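List Home | Threads | Authors | Search | Previous | Next

Subject: Re: [sim-group] which room for the drawer task?
From: Imtiaz Ranasinghe

Hi all,

Answering this one on the list so the new people can follow along too. Quoting the original:

> Hey Imtiaz, I pulled the repo last night and got it to build (yay) but
> I'm confused about the rooms. The readme says to use Firkum for
> everything, the wiki says Jirkton, and the task config points at
> something called corner_room that isn't in either list. Which one are
> we supposed to be practicing on before Saturday? Also my runs are
> super slow, like I can go make a sandwich. And is anybody else's arm
> starting out halfway inside the floor?
>
> Thanks, and sorry if this was all covered at the meeting, I had lab.
> Kwan

No need to be sorry, it wasn't covered, we spent the whole meeting arguing about T-shirts.

Okay, rooms. The readme is old. Firkum was last year's room set and it will still load, but the drawers in it don't have joints, they're just painted-on boxes, so your arm can pull all day and nothing will ever open. Please don't use it for this! Jirkton is the new set, and corner_room is one of the rooms inside Jirkton. I renamed it in May and forgot to fix the wiki, so that's on me. It's the one with the tall eight-drawer dresser and the portrait on the wall, and it's what I'd like everybody practicing on.
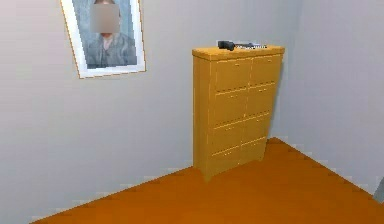 The competition task is "open the drawer you're told to open, then close it again without knocking anything off the top." You get the drawer as a column and a row, so left 1 is top left and right 4 is bottom right. Start with left 2 or left 3 if you're new. The bottom row is shorter than the others, and a grasp height that you tuned on row 3 is going to land in the wrong place there, so don't just subtract one drawer height and call it done like I did (I lost an entire evening to that one). The right column has its own problem, which is that the dresser sits pretty close to the wall on that side and my planner loves to swing the elbow out that way. If somebody has a nicer fix than my giant ugly keep-out box, please send it.

About the two little things sitting on top of the dresser: leave them there. I know it's tempting to delete them from your local copy, and I know at least two of you did, because your scores were suspiciously good. They're part of the task. If either one ends up on the floor you get zero for that run, even if the drawer part was perfect. They're toward the back, so if you come in from the front and stay low you should be fine.

The portrait you can ignore. It doesn't have a collision shape and it's only there to give the vision folks something to be confused by. It does work! Last week's detector was quite sure it was a drawer.

Now the slow runs. Kwan, I'd bet money you have the renderer turned on while training. Set headless to true and only render when you want to look at something. On my laptop the same batch of 2000 steps went from sandwich speed to 24 seconds. If you do need pictures, drop the resolution way down. You'll get stair-steppy edges along the floor and it looks like a video game from when I was in kindergarten, but the policy doesn't care and neither do the judges.

And yes, the arm in the floor is a real bug. It's the spawn height, which is still measured from the old Firkum floor. There's a fix on the branch called zoslow (named after my roommate's cat, long story). Pull that and rebuild, and if you still see the arm spawning low, send me the seed number. The only one I've seen it on since the fix is seed 351, and I haven't figured out why. If anyone feels like poking at that before I get to it, be my guest, I'll buy you a coffee.

For Saturday we have the upstairs lab starting at 9 in the morning. Bring your own laptop and charger, the power strips up there are already spoken for by the line-follower team, so grab an extension cord if you have one. Plan is everybody runs their own controller on the same ten seeds, we write the scores on the whiteboard, and then we merge whatever worked. It's fine if yours can't close the drawer yet. Mine opens left 2 beautifully and then slams it like it's mad at somebody.

I'll fix the readme tonight. If you spot other places that still say Firkum, just edit them, you all have write access.

See you up there,
Imtiaz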